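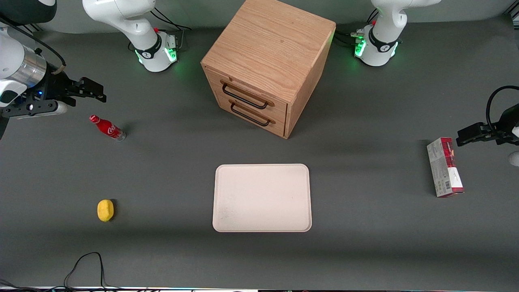 Flurodach 6 review: two-arm planning software

Posted Sunday, May 26, 2024 by Estrella Varela

Flurodach plans motion for two arms sharing one table. I ran version 6 on our usual bench: a two-drawer oak cabinet between the bases, a white tray in front, and a Coke bottle, a lemon and a small carton to pick from.

Setup
Calibration took 37 minutes for both arms. The wizard is clear until it asks for the tool offset, and then you need the manual. Ximena Lozano found the right page for me.

Planning
I logged 1,363 plans and 847 went through on the first try. Most of the misses were drawer pulls, where the planner kept the idle arm too close to the cabinet. Raising the clearance setting fixed many of them but made every path slower. Tray placements were fine.

Perception
The lemon was easy. The bottle on its side was not – the grasp pose often flipped end for end between updates. You can lock it by hand.

Tooling
The replay viewer is the best part. Scrub to any step and see which constraint failed. Girkley still has nothing like it.

Worth buying if you run two arms. For one arm, stay with Stosa.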